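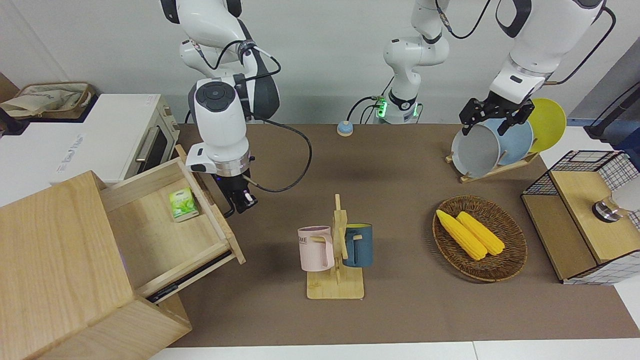
Tarholm Bench Kit: gallery

The Tarholm Bench Kit is a two-arm workcell from Wollow for household handling tasks. It ships as a central column, two arms with two-finger grippers, a brown work mat and a set of kitchen props. The unit in this gallery was set up by Annatjie Du Plessis and run for 37 sessions before the notes below were written. Page updated 7 November 2025.

Dish rack. The left gripper has a light grey plate by the rim, with pale blue and yellow plates standing behind it. Rim grasps are the default for upright plates. Finger pads are rated for 568 grasps between changes and can be swapped without recalibrating the arm.

Drawer. The light wooden cabinet is used for open, close and retrieve tasks. The small green-and-white box in the back corner is a harder target than it looks, as the gripper has to come down close to two walls. Thomas Piras recommends lowering the approach speed to 10 per cent inside the tray.

Mug tree. One pale pink mug, one dark teal-blue mug, short pegs. Handle orientation matters more than colour here. The supplied routine lifts before it pulls back; reversing that order will drag the base.

Basket and corn. The two cobs lie side by side in woven wicker, a fair test of picking one item without disturbing its neighbour. Expect to tune grip force for each basket.

Column and cabling. The small green light is on the side of the column, close to the cable connections. The cable to the right arm is left in a wide loop for wrist travel. Do not tie it back.

Options and lead time
Replacement pads, spare mat and the drawer cabinet are sold separately through Fondley. Lead time is nearly 13 weeks for complete kits, less for parts. Orders placed before April keep the current gripper model.

Setup questions: Rosario Serra, Wollow applications desk.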